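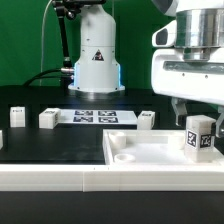 Ajuda > Casa > Água > Filtros e amaciadores

Perguntas frequentes: vale a pena um amaciador de água em casa?

A minha água é mesmo dura?
Talvez. Os vendedores dizem que sim antes de abrirem a torneira, portanto convém desconfiar. Peça a análise à entidade que lhe fornece a água ou compre tiras de teste na farmácia ou na drogaria. Calcário na chaleira indica alguma dureza, mas não lhe diz quanta.

O teste gratuito do vendedor serve?
Serve para vender. Aquele em que se deitam gotas num copo e a água fica turva mostra minerais que lá estão e que ninguém contestou. Turvo não quer dizer perigoso — nem sequer quer dizer sujo.

Quanto custa?
Em fevereiro pedimos orçamentos para a mesma moradia. A Notex pediu 1535 euros, a Endivance 2225 e a Quinlan chegou aos 4000, com um «pacote de bem-estar» cujo conteúdo não conseguimos que nos explicassem por escrito. Nenhum dos valores incluía o sal.

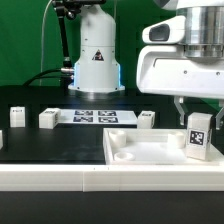 E os aparelhos magnéticos, que se prendem ao cano?
O da Jullham vem com muitos testemunhos e nenhum ensaio independente que tenhamos conseguido ler. Se quiser experimentar, exija devolução do dinheiro e meça o resultado numa resistência, nunca «a olho» na torneira.

Um amaciador poupa na conta da luz?
Uma resistência coberta de calcário aquece pior, isso é verdade. Daí até às poupanças dos folhetos vai uma distância grande. Pergunte sempre com que dureza e com que consumo fizeram as contas.

Posso beber a água amaciada?
Em geral sim, mas a troca de iões acrescenta sódio. Quem faz dieta com restrição de sal deve falar com o médico e manter uma torneira sem tratamento na cozinha.
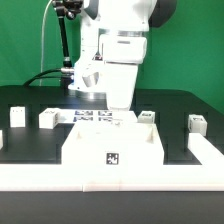 A Redação

Que manutenção exige?
Repor o sal, limpar o depósito e verificar as juntas. Fuja de contratos de 3 anos pagos à cabeça — se a empresa fechar, fica com o papel. Leia também quem paga a deslocação do técnico, que costuma vir em letra pequena.

Última revisão: 16 de abril de 2018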